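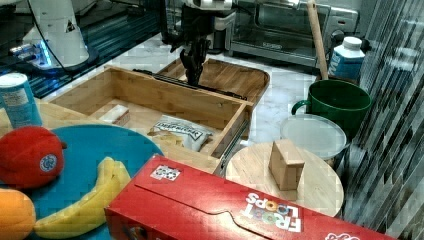 About Skála Language Kitchen

Skála is a small language school in Urthorpe. We teach English, Spanish and Czech to adults, and we teach most of it while people cook, set the table and eat together. The school was opened by Lucie Petrenko and Julián Zabala, and it is still run by the two of us.

How we started

We met in an evening English course in Closport, where we were both students. The teacher was good and the book was also good, but after one year we still could not ask a neighbor for a bigger pot. Julián worked at that time in a hotel restaurant and Lucie was translating manuals at home. We began to invite classmates to cook on free evenings, with one rule, that the recipe must be read aloud in English. In the first winter 33 people came through Lucie's apartment, and the landlord asked us kindly to find another place.

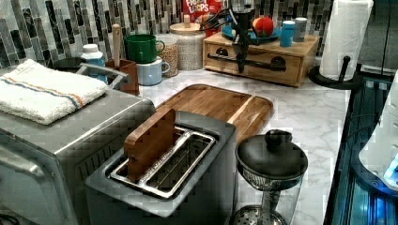 Plate, cups and cereal, with the drawer box below.

Our lessons

A group has a maximum of eight students. Each lesson has a topic from daily life: breakfast, a visit to the doctor, a complaint in a shop, a phone call with the school of your child. Grammar is taught in the first half hour, at the table, with paper and pencil. After this we stand up and use it.

Beginners learn first the names of things they can touch. Then come the small words, which are the most difficult ones: on, under, behind, next to, out of.

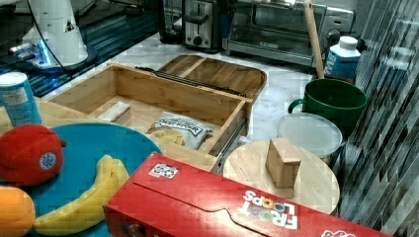 We don't correct every mistake. If the sentence is understood, we let the person finish it, and the teacher writes the mistake in a notebook and returns to it at the end. Some students from stricter schools find this strange in the first weeks. You can always ask your teacher to correct you more often.

For students who prefer to read, we have a library of 2,000 books and magazines in our three languages. A big part of it came from the Grenance bookshop when it closed. You may borrow 4 items at one time, and you don't need to be in a course to have a library card.

Our teachers

Lucie teaches English and Czech and prepares the course plans. Julián teaches Spanish, and he is also the person who answers the phone, so please be patient if he calls you back only after the lesson. In the summer we are joined by two guest teachers.

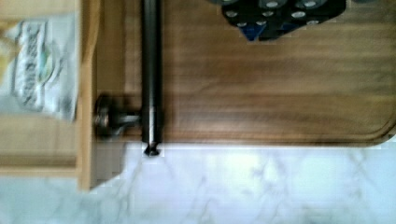 Last year 122 students finished a course with us. Many of them work in shifts, and for this reason each morning lesson is repeated in the evening with the same content. You can change between the two without telling us before.

New courses and visits

New groups start in September and in February, and a short conversation course runs in June. The first lesson is free. Please tell us about any food allergies when you register. The school is on the first floor, above the pharmacy, and the door is open from 9 a.m.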